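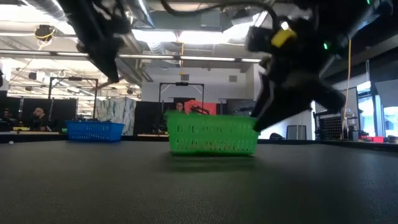
Unit 4: Two Arms Over a Shared Table
Nandbridge Workshop Course, Bench Robotics
Handout prepared by Naima Abdel Rahman. Revised 21 March 2018.

4.1 Purpose of the unit
Participants have by now assembled both arms and tested each joint on its own. In this unit the pair is hung above the table and set to work with the green and blue baskets. The table has a dark, matte surface, against which both colors stand out well.

4.2 Why the arms hang
The Bukness build plan places the shoulders above the work, so that the grippers reach down and the tabletop stays free. The cost is in the wiring. A cable that droops between two hanging arms must have enough slack for full travel, but it must not reach the grippers. Route it high and check it by hand, with the power off, through the whole range of both arms.

4.3 Approach to the rim
A slotted plastic basket is light and will slide if it is pushed. Bring the gripper down beside the short end, stop above the rim, and correct the position there. Only then lower the fingers and close. Groups that skip the stop usually spend the session chasing the basket across the table.

Starting values for the Ornholm controller:
Travel speed: 45 percent
Approach speed: 11 percent
Pause above rim: 400 milliseconds

Raise the travel speed only after the instructor has seen a full run. The approach speed is not to be changed in this unit.

4.4 Conduct in the workshop
The room is shared, and people at other desks may be seated directly behind your table. Announce each start aloud. One member of the group keeps a hand at the stop switch whenever the arms are powered - this duty may not be combined with typing.

4.5 Work to hand in
Each group submits its joint log and one page on cable routing. Logs longer than 2,000 lines should be trimmed to the final run. Groups led by Wilson Correa and Hafiz Tjoa submit to Darmawan Mangundap; all others submit to the course office.

Reading for Unit 5: Pangaribuan notes, section on handing over between arms.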